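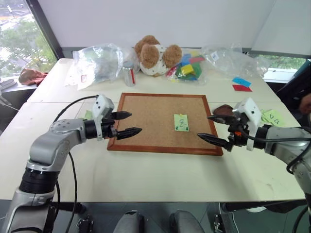
The public library in Gernmont closed its notice board in September. The board was by the front door, and for as long as I have lived in town it was where you found out who had a couch to give away, when the choir met, and which dog had gone missing. A cork board with a wooden frame and one green sticky note on it is not much to look at, and I understand why the library thought a screen would look better. The screen shows a slide for ten seconds and then moves to the next one. To get a slide on it you fill in a form on the library website and wait for approval. I think this was a mistake, and I think other towns are making the same one.

Home | News | Opinion | Events | Contact

Give us back the notice board

9th December
By a Gernmont reader
49 shares | 5 comments

I should say what I use a notice board for. Two years ago my cat Bruno got out through a basement window. I wrote his name, his color and my phone number on a sheet of paper and pinned it up at the library. A woman who had come in to return her books called me that afternoon. He was under her porch. I had also put a message on the town's online page, where it got a lot of sympathy and no cat.

I don't claim this proves anything. But the woman with the porch told me she doesn't use the online page and never has. She goes to the library, and while she waits for her ride she reads whatever is on the wall. There are more people like her than the people who plan these things seem to believe. Some are old. Some work long shifts and are tired of looking at phones. Some have only just moved here and don't know yet which page or group they are supposed to join.

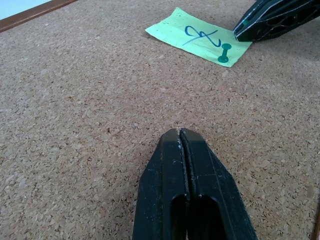
The form is the part that bothers me most. It asks for an organization name, a contact email, a start date, an end date and a picture of a certain shape. A teenager who wants to mow lawns does not have an organization. Neither does a man selling a set of snow tires. With the old board, they needed a scrap of paper and a pin. If somebody put up something rude, a librarian took it down. That took a few seconds, and I never heard that it happened often.

The library says the old board was untidy, and it was. Notices hung over other notices. A yard sale from the spring would still be up when the leaves were falling. I used to find this annoying, and I would sometimes take down an old one myself. Still, an untidy board told you that people were using it. The screen is very tidy. Most days it shows the opening hours, a slide about returning books on time, and a slide explaining how to get a slide on the screen.

There is also the matter of time. Paper waits for you. You can stand there and copy down a number, or tear off one of those little strips at the bottom, or come back tomorrow and read it again. When the screen moves on, you have to stand through everything else before your slide returns. I have watched people give up and walk off.

I am told the screen cost more than the board did, which is no surprise. A decent cork board can be had for $50. I don't know the price of the screen, and the notice announcing it didn't say. I would not ask for it to be taken down now that it is paid for. It does some things well. When the library had to close early for a burst pipe, the news was up within minutes.

What I am asking for is both. The town of Zasham, up the road, kept its board when it bought a screen, and put the two on the same wall. I stopped in last week to see. The screen had the official news, and the board had a piano teacher, a lost glove pinned up by its cuff, a room for rent and a card for Abella, the bakery on the corner, which wanted somebody for early mornings. I read all of it, and I don't even live there. 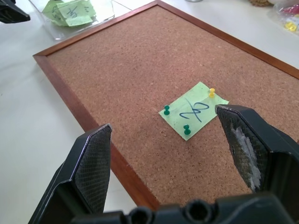

What it would take

The wall in our library is still free. The screw holes are there, filled and painted over, to the left of the screen. A board could go back up in an afternoon. Rules could be short: one notice each, write the date in the corner, and anything older than a month comes down. If the staff are too busy to check it, those of us who read it will manage – we did before, without being asked.

I have heard the argument that people stopped using the board anyway. It was fuller some months than others, and there were weeks in winter when little changed. But the same could be said of the reading room, and we don't lock that up in February. A board costs nothing while it sits there. It needs no power and no password.

I have written to the library with these points and was told they would be passed along. Anyone who agrees can do the same at the front desk, where they will give you a comment card and a pen.

5 comments | Share | Print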